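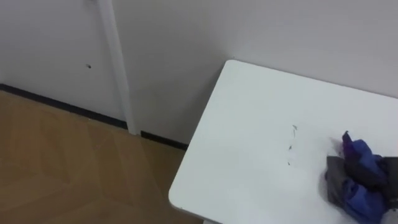
Figura 2.1. El paño y la mesa del proyecto Gesteo. A la izquierda del paño, varias marcas oscuras pequeñas.

Capítulo 2
Escribir y borrar: tareas de contacto

En el capítulo anterior el brazo se movía en el aire. Iba de un punto a otro, y un error de unos milímetros apenas se notaba. En este capítulo la herramienta toca una superficie y tiene que seguir tocándola mientras avanza. El mismo error deja ahora un hueco en la línea o carga el peso del brazo sobre la mesa.

Trabajaremos con el proyecto Gesteo, que se desarrolló en el taller de robótica del instituto Lalonon durante un curso. El grupo tenía 15 alumnos y lo dirigía Odette Arnaud. La tarea se enuncia en una línea: trazar algo con rotulador sobre una mesa blanca y limpiar después la mesa con un paño. El programa completo ocupó al grupo hasta marzo.

Al terminar el capítulo deberás ser capaz de:
distinguir el control de posición del control de fuerza;
elegir un punto de contacto y una dirección de avance;
dividir una tarea larga en fases con una condición de salida cada una;
llevar un cuaderno de ensayos que otra persona pueda leer.

2.1 La punta del rotulador

Un rotulador admite poca presión. Si la punta se queda por encima de la mesa, no hay trazo; si baja demasiado, se aplasta y la línea se ensancha. Maksym Sydorenko y Ha-neul Kong, encargados de esta parte, empezaron con una altura fija para toda la mesa. El tablero tenía una ligera inclinación y las líneas se interrumpían hacia uno de los lados. Pasaron entonces a una altura corregida: el programa baja la punta hasta notar resistencia, guarda ese valor y lo usa como referencia para el tramo siguiente.

La orientación también cuenta. Con el rotulador vertical el trazo sale igual en todas las direcciones, pero la pinza tapa la punta a la cámara. Con el rotulador inclinado la punta se ve mejor y, a cambio, empuja en unas direcciones y arrastra en otras. En la figura 2.2 la punta está apoyada al final de unas líneas azules. Fíjate en que el paño gris queda junto a la pinza, sobre la misma mesa, y en que hay también una mancha grisácea tenue en la superficie.
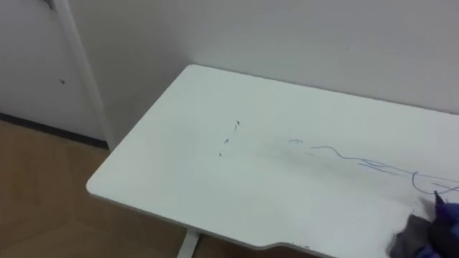 Taller de robótica, 1.er curso 23

Figura 2.2. Punta del rotulador en contacto con el tablero.

El grupo anotó 371 ensayos de trazado. En cada uno se registraron la altura inicial, la velocidad y el resultado, con tres valores posibles: continuo, interrumpido o anulado. Sarmīte Venckus propuso añadir una columna para el estado de la mesa antes de empezar, y conviene hacerlo desde el primer día. Una marca anterior puede confundirse con un trazo nuevo al revisar las imágenes.

2.2 El paño

Una tela no tiene forma fija. Cada vez que se agarra, los pliegues caen de otra manera y cambia la superficie que roza la mesa. Por eso no sirve calcular la posición del paño a partir de la pinza, como se hacía con la punta del rotulador. Se trabaja con una zona de contacto aproximada y con pasadas que se solapan.

Para cada pasada hay que decidir:
el punto de apoyo;
la dirección y la longitud del recorrido;
la fuerza contra la mesa;
el solape con la pasada anterior.

En Gesteo se fijó un solape de un tercio del ancho estimado del paño. La figura 2.3 muestra la pinza con el paño apretado contra el tablero. A su izquierda hay una mancha gris alargada y, más allá, varias motas oscuras. Antes de seguir leyendo, dibuja en tu cuaderno el recorrido que harías para cubrir las dos zonas.

Figura 2.3. Pinza y paño sobre la mesa. 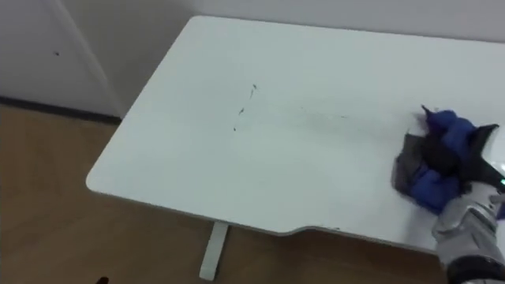 2.3 Preparación de la práctica

Formad equipos de tres personas y repartid los papeles: programación, observación y registro. Los papeles rotan en cada sesión.

1. Comprobad que la mesa no se mueve al empujarla con la mano.
2. Limitad la velocidad del brazo al valor indicado por vuestro profesor.
3. Haced una foto del tablero antes de cada ensayo.
4. Trazad una línea recta de un palmo y anotad el resultado.
5. Pasad el paño una sola vez y haced una segunda foto.
6. Comparad las dos fotos y describid en el cuaderno qué ha cambiado.

Guardad las hojas de registro; se utilizarán de nuevo en el apartado 2.6.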